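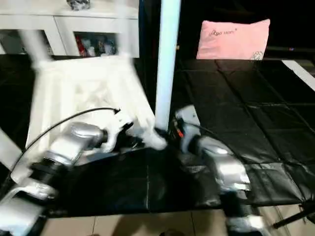

Left gripper on the white stool, right one reaching for it.

Bitside Forums > Manipulation > Data collection
Do you throw out the blurry demos?

Thandeka Kekana
Posted Wednesday, July 8, 2026

We have 178 teleoperated episodes of two arms handling white plastic furniture parts. I went through them last night with a cup of tea and a sinking feeling. A good share of the head camera frames look like the one up top, where the stool has become more of a rumor.

My plan was a sharpness filter: score every frame, drop any episode with too many bad ones, train on what's left. Jonas has already told me in the hallway that this is a terrible idea, so I'm asking people who don't share a coffee machine with me.

The wrist cameras do better. Grasps on the big cylinder look like this: 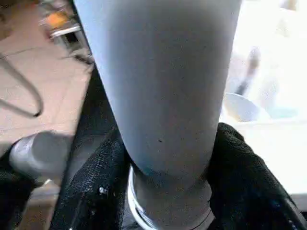

Wrist view, fingers closed on the cylinder just above the white ring.

You can see the weave on the finger covers in that one. If everything looked like that I'd be out enjoying the summer.

Jonas Baumgartner
Hallway opinion, now in writing. Blur shows up when something big moves fast. Filter on sharpness and you keep the episodes where the operator crept along like they were carrying soup. Then you train on that and open a thread called "why is my policy so slow."

Nawal Soliman
Disagree with Jonas, a little. Past a certain point a smeared frame teaches the model that parts are made of fog. We did the sharpness thing on a Szabo rig in March, per frame instead of per episode, and lost almost nothing we missed later. What's your shutter set to?

Thandeka Kekana
Auto. I can hear you all sighing from here.

Nawal Soliman
Sighing, yes. Fix the exposure first and filter second. You have a very shiny black table cover and very white parts, and auto exposure has to disappoint one of them. Matte cloth would help too.
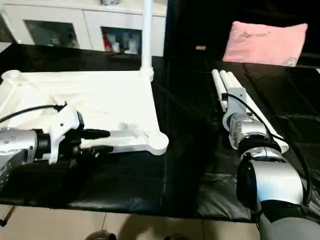
Imani Nguyen-Tran

I ran a lot of these episodes, so let me speak up for the slow ones. With the left gripper on the big ribbed frame and the right one on the rail, you go slowly or you don't go. Please don't label that "hesitant operator" in Lonis. I saw the tag. I know it was Jonas.

Also, whatever you decide about blur, keep the regrasps. Half of what I do is let go and try again, and if you cut that the model will never learn to let go of anything.

Jonas Baumgartner
The tag was descriptive.

Bernadette Mbeki
How many episodes would a per-episode filter leave you? With 178 to start with I wouldn't be throwing away whole ones. Come back and be picky when you have 1,000.

Thandeka Kekana
Fewer than I'd like to type. The fabric ones would go first:
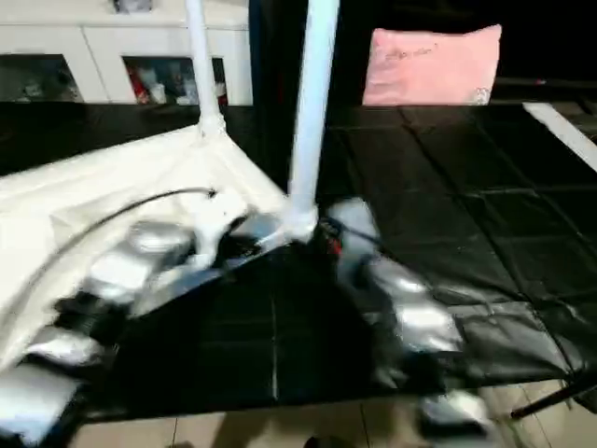

Head camera, white fabric and silver pieces, all of it smeared.

Nawal Soliman
OK, that one I'd mask. The folds are mush and I couldn't tell you what the silver things are.

Jonas Baumgartner
I'd keep it. The robot will get exactly that view at run time, on the same camera. It may as well get used to it.

Bernadette Mbeki
Train 2 versions, one masked and one with everything, same seeds, and compare. That's cheaper than this thread.

Thandeka Kekana
Fine. Shutter goes to fixed this afternoon, both runs start tonight. Imani, I'm renaming the tag to "careful."

Imani Nguyen-Tran
Accepted.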